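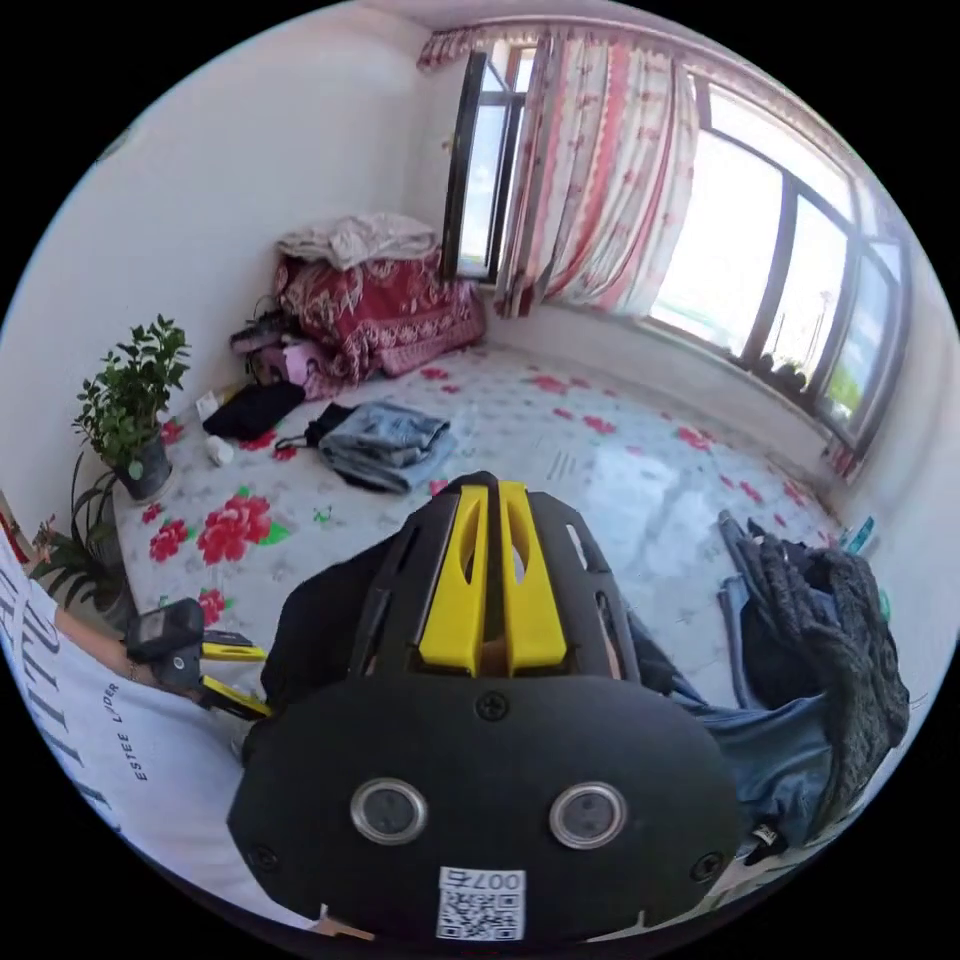

Is the Hekora hand-held gripper worth it for recording household tasks?
For folding clothes, I'd buy it again tomorrow, and I paid $623 for the pair!

I've put 400 takes through mine, mostly jeans and knitwear (the heavy, floppy stuff my old Dodham set kept dropping). The slotted yellow fingers stay parallel all the way closed, so you can pinch a single layer of denim by the hem and it comes up clean. Love that. Bright windows used to wreck my footage too, and the exposure here settles in 2 seconds.

Gripes: the trigger spring is stiff, my thumb was sore by take 7, and the manual skips calibration completely. Andport's setup notes got me through it.

Anoma Mollah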